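Toilet brush keeps leaving a ring at the waterline – what am I doing wrong?

Posted by Celeste Cunha

Hello all, hoping someone here is better at bathrooms than me. We moved to Prillcombe in March and the water is so much harder than it was at the old place. I clean the loo every other morning and there's still a brownish line that comes back exactly where the water sits. It's a plain white toilet, nothing fancy, and the brush is one of those ordinary round black-bristled ones with a bit of pale green on the handle.
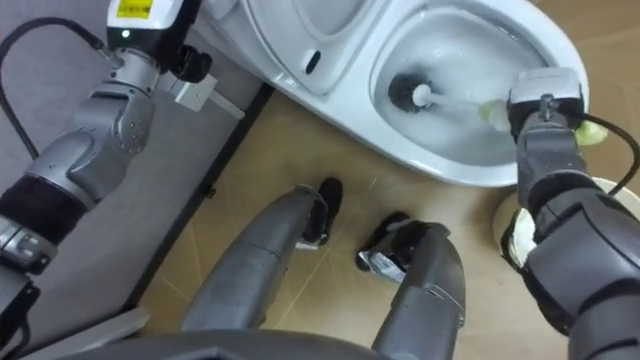
I squirt the cleaner in, wait 2 minutes or so while I do the mirror, then go round and round with the brush and flush. I've been through a whole 900 ml bottle already and I'm beginning to think I'm just perfuming the thing. Should I be using something stronger? I'd rather not scratch the bowl, and I don't fancy getting down there with a pumice stone before breakfast.

Natália Barros

It'll be limescale, and scrubbing harder won't shift it much. The trick is getting the water out of the way first so the descaler isn't watered down. Push the brush firmly into the bottom of the bowl a few times and the level drops – it's a bit splashy, so go gently to begin with! Then put your descaler on the line itself and leave it as long as the bottle says. Mine says an hour.

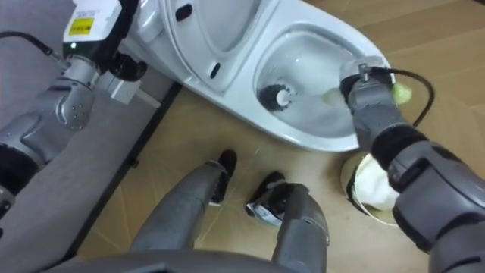
After that, do the brushing in short strokes along the line, and tip the head up so the bristles get under the rim as well (I skipped the rim for years, to my shame). Seat up while you work, or you'll be wiping drips off it afterwards. Rinse the brush in the clean flush and let it drip over the bowl before it goes back in its pot, otherwise the pot turns into a swamp. And please don't mix the descaler with bleach, ever. If you've had bleach down there, flush a couple of times and leave it till the next day.

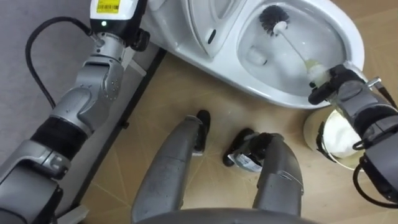 Nizar Sayegh reckons the descaler is a waste of money and that white vinegar left overnight does the same job, as long as you're the last one up and can warn everybody else in the house. He used it in his rented flat in Hesosdale and had to do it three nights running before the line went.

Morven MacLeish

get a new brush. they go soft

Comments (3)

Afonso Falcão: The vinegar worked for me but the smell at six in the morning is something else. Open a window.

Celeste Cunha: Thank you all! Got the water level down on the second go and the line is a lot fainter. Trying the vinegar tonight.

Natália Barros: Glad to hear it. Do it once a month after this and it shouldn't get a chance to build up.

Last updated: March

Contact us | © Clinutura Household Help | Back to top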